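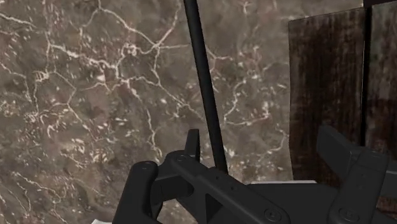
Does bread keep longer in the refrigerator?

It molds later in the refrigerator and goes stale sooner, so the answer depends on which of the two you mind more. In our tests the bread from the refrigerator was dry and crumbly by the second morning but grew no mold we could see before the test ended.

Keeping Bread: Storage and Waste in Shared Kitchens
Annapurna Bangera and Prakash Gowda
Food and Household Science, Darkthorpe College

Background

We picked this topic in our first term, after a class on household waste. Bread came up as one of the foods people throw out most often, and most of the class had thrown some out that week. Darkthorpe has nearly 2000 students, and a lot of them live in shared houses in Iston where each person buys their own loaf. A full loaf is a lot of bread for one person. The shops near campus sell very few half loaves and they cost almost as much as whole ones.

We wanted to find out two things. First, where do students keep their bread and how much of it do they throw away? Second, does the place it is kept make enough difference to be worth changing?

Staling and mold

These are separate things and people mix them up. We did too when we started.

Staling is a change in the starch. When bread is baked, the starch takes up water and softens. As the loaf cools and sits, the starch slowly firms up again and the crumb gets hard. This goes fastest at temperatures a little above freezing, so a refrigerator is close to the worst place for it. Below freezing it almost stops. Stale bread is safe to eat and some of the softness comes back when it is warmed, so toast made from it is fine.

Mold is growth on the bread from spores that are in the air and on surfaces. It likes warmth and moisture. A closed plastic bag keeps the moisture in, so the crust goes soft and mold can start early. A paper bag lets moisture out, so mold comes later and the bread dries.

Part one: the survey

We handed out a one-page form to 30 students living in shared houses. We asked what kind of bread they buy, where they keep it, what they do with the ends, and how much of the last loaf was thrown out. The form took a couple of minutes. All of them were returned, though two left the last question blank.

Most people kept bread in the bag it came in, out on the kitchen counter or on top of the refrigerator. The top of the refrigerator was more popular than we expected. Several wrote that it was the only space they had. A smaller group kept bread inside the refrigerator, and when we asked why, the usual reply was that their parents did. Only a few used the freezer. They were also the ones who reported throwing out the least, but they may be more careful people in general and we can't separate that from the freezer.

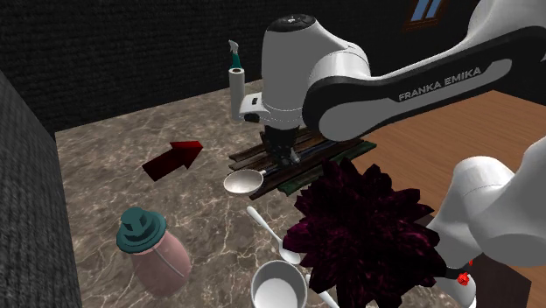 Counter space came up over and over in the comments. In a house with five or six people, anything left out gets moved, and bread that gets moved tends to end up beside something warm. One person said her bread had been put on the windowsill above the radiator so many times that she had stopped buying it. Another kept his in his bedroom in a shoe box.

The ends of the loaf were a bigger part of the waste than we thought. About half of the people who answered said they throw both ends away every time.

Part two: the storage test

We bought 13 loaves of plain white sandwich bread from Ira, the bakery across from the bus station. All were from the same morning's bake. Twelve were divided into four groups of 3, and the last one was cut up on the first day so we would have something to compare against.

The groups were:

Plastic bag, room temperature
Paper bag, room temperature
Plastic bag, refrigerator
Plastic bag, freezer

Each morning at 9 a.m. we took one slice from every loaf. Freezer slices were left out on a plate for an hour before we checked them. We scored softness by pressing the middle of the slice with a small weight for ten seconds and measuring how far it sank. We also looked at both sides of the slice for mold under a desk lamp, and looked over the outside of the loaf through the bag. We kept going for eight days.

We did not taste anything after the fourth day, on our instructor's advice.

Results

Plastic bag, room temperature: Stayed the softest of the unfrozen groups until day four. The first spot of mold showed on day five, near the cut end. By day seven all of the loaves in the group had some.

Paper bag, room temperature: Hard at the edges by day two and hard most of the way through by day three. No mold until day eight, and then only one small patch on one loaf.

Plastic bag, refrigerator: Noticeably firmer than the room temperature bread on day two. Stayed about the same after that. No mold.

Plastic bag, freezer: Close to the first-day loaf for the whole test. On day seven the outer slices had frost on them and were a bit tough at the crust after thawing. No mold.

What went wrong

The refrigerator we used was in the Dlamini building and other classes use it too. The door was left open for part of one afternoon, and the thermometer was reading high when Prakash came in. We don't know for how long. We kept the results in because the numbers for the next day were in line with the rest.

Our weight test is rough. Two slices from the same loaf could differ by a fair amount depending on where the holes in the crumb were. If we did it again we would press each slice in several places and take an average.

We also opened every bag every day. That is normal in a house but it lets in spores and lets out moisture, and a sealed loaf would behave differently. We tested only one kind of bread. Sourdough and rye are said to keep longer and we would have liked to include them.

Recommendations

For one person who eats a slice or two a day, slice the loaf and freeze half of it on the day it is bought. Keep the other half in its bag at room temperature, away from the stove and the radiator, and finish it by day four. Slices can go from the freezer into the toaster with no thawing.

Use the refrigerator for bread only if it will all be toasted.

Two people in a house who like the same bread could share a loaf. We asked about this in the survey and most said they would be willing, but hardly any had asked a housemate.

Throw out a loaf with mold on any part of it. Cutting off the spot is not enough, because the growth spreads through soft bread before it shows on the surface.

Further work

Annapurna is planning to repeat the test in April, when the kitchens are warmer, with bread boxes added as a fifth group. We have borrowed two so far, one metal and one with a roll top, and are looking for a third.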